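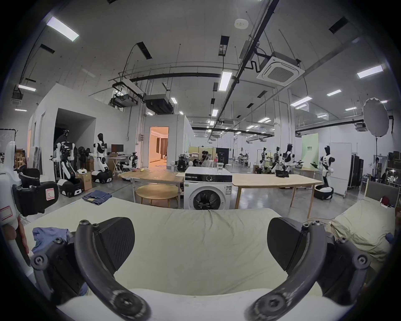 Reviewers of an earlier draft asked whether an open day can count as evidence at all, and one of them wrote that "a host picks the hour, the cloth and the bed." We accept the point and report our June visit to Rirville with that limit in mind.

4.2 Cloth handling at the Brollent open day

The Brollent handout claims 1000 folding trials with the Agbeko grippers, 400 of them on bedding. It does not say how many were thrown out, or who judged a fold to be good. We asked for the log and were shown a summary slide. Figure 3 gives views from the session; clothing was handled on a made-up bed, with household furniture set nearby.

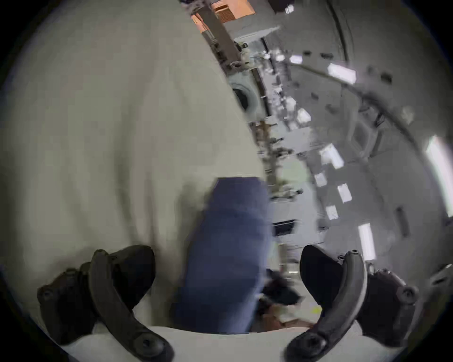
The same handout reports a success rate over 256 garments but leaves the word "success" undefined – a serious gap, given that our own Cukutell protocol rejects any fold with an uneven edge. Until both are scored the same way, we would not compare them.

Figure 3. Cloth handling at the open day, including a folded navy-blue cloth held between two grippers.

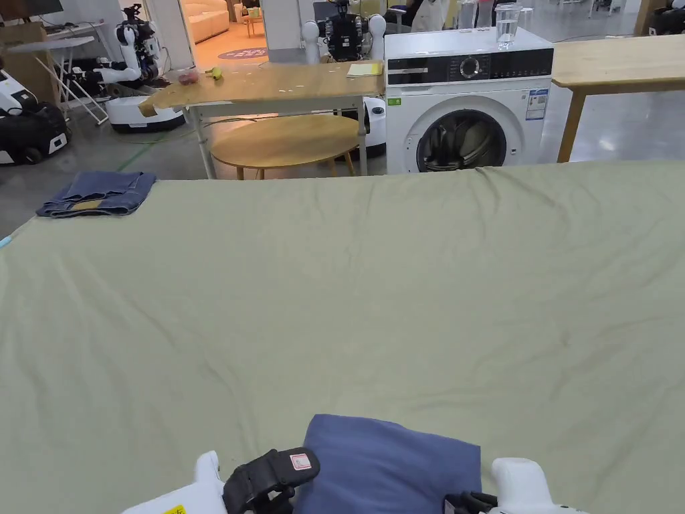

4.3 Limits of the visit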